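折り目

妻の叔母が置いていったテーブルクロスには、説明書がついていた。布に説明書がいるのか、と私は思ったが、口には出さなかった。口に出すと、では読んでみてくださいと言われるに決まっている。

薄い紙を四つに畳んだもので、表にゾートゥス(Zotus)という名があり、裏にはこう書いてあった。広げて一晩置けば、折り目は消えます。

薄緑の地に白い線で升目が引いてある。食卓に掛けると、どちらの端も足りた。叔母はこれをヒルナウの店で買ったという。値札の跡には418とだけあり、通貨の記号がない。安いのか高いのか、それもわからない。

「一晩で消えるそうよ」と妻が言った。

「どういう仕組みで」

「仕組みって、布でしょう」

布だから聞いているのだ。畳んで仕舞われていたものが、たった一晩、平らなところに寝かされただけで改心するとは思えない。私は三十年以上シャツを着てきたが、そういうシャツには一枚も会ったことがない。

翌朝、六時前に台所へ下りた。電灯をつける前に、手のひらで撫でてみた。あった。指の腹に、低い土手のようなものが当たる。私は少し嬉しかった。

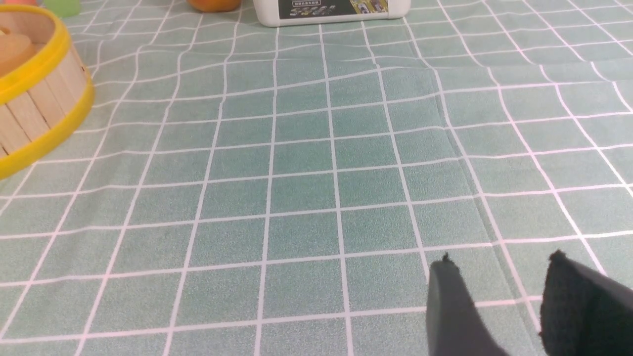 翌朝の食卓。折り目はまだ斜めに残っている。

黄色い縁の丸い入れ物は、妻が夜のうちに載せたものらしい。薄い木の板を縦に並べた胴で、叔母に言わせればゴネイム工房の品だそうだが、底を見ても何も書いていない。叔母の言う工房や産地は、これまで一度も確かめられたためしがなかった。

「重しのつもりか」と私は聞いた。

「飾りよ」

「重しなら、折り目の上に置かないと」

「だから飾りだって言ってるの」

妻は湯を沸かし、私は升目を見ていた。折り目を渡るところで、白い線がわずかにずれている。まっすぐ引いた線なら、途中でこんなふうに迷いはしない。上のほうでは、折り目でもないところまで波を打っていた。説明書は波については何も言っていなかった。

私は説明書をもう一度読んだ。折り目は消えます。いつの一晩かは書いていない。昨夜とは限らない、と言い逃れるつもりだろうか。小さな字で問い合わせ先もあったが、番号の末尾が印刷の擦れで読めなかった。こういう番号はたいてい、肝心なところが擦れている。

「アイロンをかければいいじゃない」

「それでは一晩で消えたことにならない」

「誰に対して?」

答えられなかったので、茶を飲んだ。

昼に叔母から電話があった。妻が出て、ええ、とてもきれい、と言った。それから受話器を押さえもせずに、この人は折り目が気になるんですって、と続けた。向こうで叔母が笑うのが、私の席まで聞こえた。

「もう一晩ですって」と、切ってから妻が言った。「うちのも二晩かかったって」

「うちのも? 叔母さんも同じのを持っているのか」

「二枚買ったんでしょう。二枚で安くなったとか」

では418というのは二枚の値段なのか、一枚の値段なのか。妻は知らないと言い、知りたくもないという顔をした。

その夜、妻が寝てから、私は食卓の前に座った。入れ物を持ち上げ、少し考えて、折り目の上に下ろした。信じたわけではない。飾りをどこに置こうと、飾りに変わりはないはずだ。

電灯を消してから、もう一度だけ撫でてみた。土手は、昨日より低いような気もした。台所が暗いせいかもしれず、私は手を引っ込めて二階へ上がった。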